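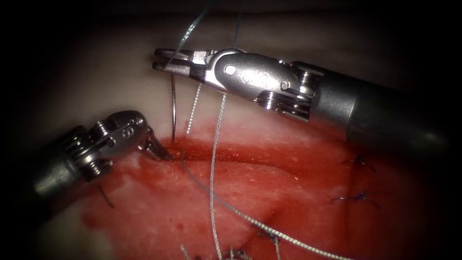
In praise of the practice pad

I learnt to sew on my gran's tea towels, so I have opinions about stitches, and the best ones I've seen lately were going into a pale pad with a dark red cut across it. It's suturing practice, and I could watch it for hours. The needle is such a thin, curvy little thing! My own sewing tin has nothing so elegant in it.

Zuweira Akolgo, who taught me to hem, used to make us do the same seam 20 times before we were let near a skirt. I sulked, of course. But I think she was right, and I think we've gone off that sort of dull, patient repeating — we want the finished skirt by teatime.

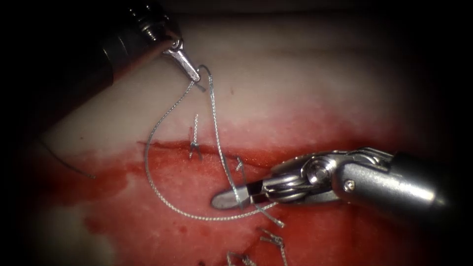
What gets me is the thread. Braided, silvery grey, one great loop of it sweeping over the red stain, and a tied stitch already sitting just above the cut. Anyone who has fought a loop like that on a coat button will feel it in their fingers. My friend Reto says a pad is only a pad and I'm being soppy. Well, fine. I'd still put a bit of practice cloth in every school bag, along with a needle and permission to make a mess of it.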